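La cota del pozo
Tiempo de lectura: 4 min

El registro de nivel del pozo Sani se llevaba en metros sobre el mar, con dos decimales, desde antes de que existiera la carretera. Olumide Chukwu lo heredó en junio, junto con la llave de la caseta, una sonda eléctrica de cinta plana y un armario de carpetas ordenadas por un criterio que su antecesor no dejó escrito.

El procedimiento ocupaba media página. Se bajaba la sonda hasta que sonaba el zumbador, se marcaba la cinta con la uña a la altura del brocal, se leía, se subía un palmo y se repetía. Si las dos lecturas diferían en más de un centímetro se hacía una tercera. La profundidad se restaba de la cota del brocal y el resultado se anotaba a lápiz. La cota del brocal era 589. Estaba pintada en la tapa, en la puerta y en la primera hoja de cada carpeta.

Chukwu midió durante seis semanas sin novedad. El nivel bajaba despacio, como correspondía a un acuífero sin recarga en verano. En la séptima pidió a la oficina de Surngate el plano de nivelación, un trámite que figuraba en la lista de traspaso y que nadie había tachado. Le contestó Florian Boyer, topógrafo, con un sobre y una nota de dos líneas. El brocal se había recrecido con una hilada de hormigón. La cota vigente era otra. La fecha de la obra no constaba.

Leyó la nota de pie, en la caseta, y después fue a mirar el brocal. La junta se veía bien: un cordón más oscuro, con algo de musgo en la cara norte. Pasó el dedo por encima. Había apoyado la cinta ahí cada semana.

Llamó a Boyer.

--¿Cuánto tiene la hilada?

--Lo que mida --dijo Boyer--. Mídala usted, que está al lado.

--Me refiero a desde cuándo.

--Eso no se mide.

El problema estaba acotado. Hasta cierto día las lecturas eran correctas; a partir de ese día, todas llevaban el mismo error, por defecto, igual al espesor de la hilada. En la serie tenía que aparecer un escalón. Bastaba con localizarlo y sumar el espesor desde ahí en adelante.

Sacó las carpetas. La serie tenía 1.064 lecturas. Las pasó a papel milimetrado, porque el ordenador de la caseta no leía los discos viejos y porque las noches eran largas. Usó una escala vertical generosa. El escalón no estaba. La curva subía en primavera y caía en otoño, con una limpieza que al principio le pareció mérito del acuífero.

Volvió a los originales con una lupa de hilos. En los dos últimos tercios de la serie, la letra del antecesor presentaba borrados. No eran muchos ni estaban disimulados. En cada uno, la cifra de debajo era más baja que la de encima. Comparó las dos y anotó las diferencias en una columna. Ninguna se repetía. El hombre había visto bajar el nivel de golpe, no había encontrado causa y había ido repartiendo la caída poco a poco, un centímetro aquí, tres allá, hasta que la curva volvió a parecerse a la de los demás años. Quizá no quiso dar una alarma. Quizá la dio y no le contestaron. En la carpeta de correspondencia había dos cartas a Surngate sobre el candado y ninguna sobre el agua.

Chukwu consideró la corrección. Los valores borrados se recuperaban en parte; el resto, no. Podía marcar la serie entera como dudosa, en cuyo caso la concesión de riego de Teleo quedaba sin respaldo y habría que revisarla, o podía aceptar la cota nueva desde su primera lectura y dejar lo anterior como estaba. La segunda opción producía un escalón exactamente en la fecha de su llegada.

Midió la hilada con una regla de acero, en cuatro puntos, y calculó la media. Luego bajó la sonda. Sonó el zumbador. Marcó con la uña, leyó, subió un palmo y repitió.

En la hoja nueva escribió la profundidad y dejó la casilla de la cota en blanco. Al margen puso: «Referencia: brocal recrecido. Fecha de obra desconocida. Véanse borrados». Firmó con nombre completo, cosa que el impreso no pedía.

Boyer llamó a los pocos días para preguntar por la casilla vacía. El programa no admitía el registro sin ese dato.

--Ponga la profundidad --dijo Chukwu.

--La profundidad no es una cota.

--No.

Se oyó teclear al otro lado durante un rato.

Relatos recientes
Wakier, kilómetro dos
El contador de la esclusa
Manual para apagar un faro
Teoría de la tolerancia 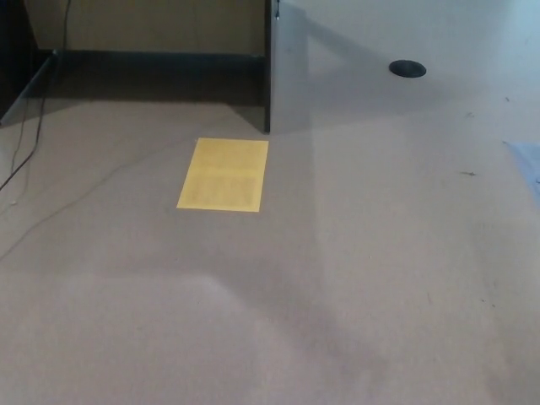

Una hoja amarilla sobre la mesa.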